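Tres semanas con el doblaje vietnamita en la cabeza

Llevo desde febrero intentando aprender vietnamita y ya va siendo hora de que lo cuente, porque mi hermana dice que no hablo de otra cosa y prefiero soltarlo todo de golpe aquí (así descansa ella y os toca a vosotros).

La culpa la tiene Dulce Lozano, compañera de trabajo de toda la vida, que se apuntó a un intercambio de idiomas en el café Jelora y me arrastró un jueves en que yo solo quería irme a casa. Allí conocimos a Sơn Đoàn y a Ngọc Trương, que querían practicar español y tuvieron la paciencia infinita de enseñarnos a decir sus nombres. ¡Diez minutos con el de Sơn! Yo juraba que lo estaba clavando y él se reía y me decía que había dicho "pintura". Luego busqué en el diccionario y me quedé igual, porque las dos cosas me sonaban idénticas.

Para quien no lo sepa, el vietnamita tiene seis tonos en el norte y cinco en buena parte del sur. El ejemplo que ponen en todas partes es el de "ma": fantasma, mamá, pero, tumba, caballo y plántula de arroz, según lo que hagas con la voz. Yo de momento tengo dos controlados, el plano y el que baja. El que sube me sale como si preguntara algo, y el que se quiebra a la mitad me sale como si me hubiera atragantado.

Lo de los pronombres es otra historia. En español dudo entre tú y usted y ya me parece un lío, pero allí tienes que calcular si la otra persona es mayor que tú, si podría ser tu hermano mayor, tu tía, tu abuelo... La primera vez que hablé con Thoa Lò, que da la clase de los sábados, la llamé "em", que se usa con alguien más joven. Thoa tiene 55 años. Se lo tomó a broma, menos mal, y desde entonces me saluda llamándome "abuelo".

Por si a alguien le sirve, lo que hago ahora es esto: once palabras nuevas al día en tarjetas de papel (lo de las aplicaciones no me funciona, me dedico a acumular puntos y no me entra nada), un rato de canciones infantiles en el coche y un audio para Bình Hoàng todas las noches. Bình me lo devuelve corregido y a veces con unos suspiros que dan para otra entrada. Quería llegar a 500 palabras en mayo. Ya os digo que voy fatal, sobre todo porque las del principio se me van cayendo por el camino, y hay días en que repaso la caja entera y parece que las ha escrito otro.

Lo que más ilusión me hace es que empiezo a pillar cosas sueltas. El otro día, viendo una serie, entendí "¿ya has comido?" sin mirar los subtítulos y di un grito que asustó a la gata. Es una frase que se dice muchísimo, casi como saludo, y me parece preciosa.

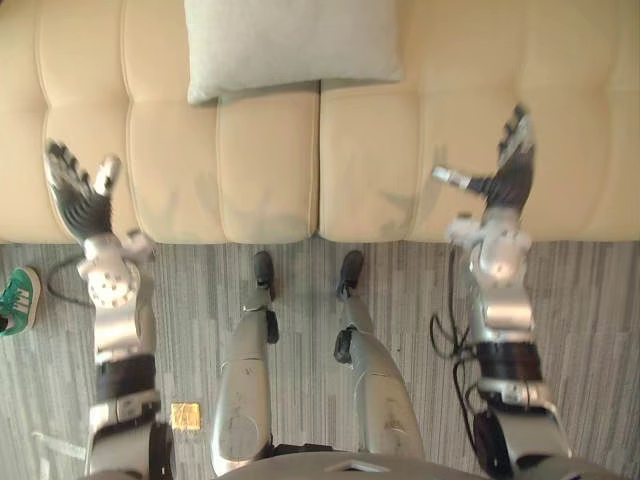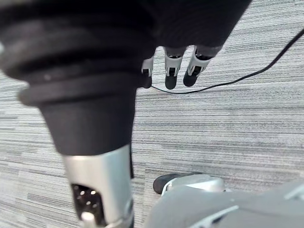
Con el vocabulario de la casa me ha pasado una cosa curiosa, y es que se me queda mucho mejor que el de los números o el de los días de la semana. Supongo que ayuda poder señalar. Thoa nos hace decir frases tontísimas con lo que haya delante, y con un sofá color crema como el de la primera foto salen unas cuantas: "ghế sofa" es el sofá, "gối" la almohada o el cojín, "thảm" la alfombra o la moqueta, y "màu kem" el color crema, literalmente color nata. Así que "ghế sofa màu kem" ya lo digo de corrido, con el adjetivo detrás como en español, que es un alivio enorme. Con "gối" hay que andarse con ojo, porque también es la rodilla, y Dulce le soltó a Ngọc que se había comprado una rodilla nueva muy blandita.

El sábado toca la cocina. Me han avisado de que hay un verbo distinto para casi cada manera de cortar y de llevar cosas, y ya tengo las tarjetas en blanco preparadas encima de la mesa. Si alguien conoce un truco para el tono que se quiebra, que me lo deje en los comentarios, por favor, que Bình ya no sabe cómo explicármelo.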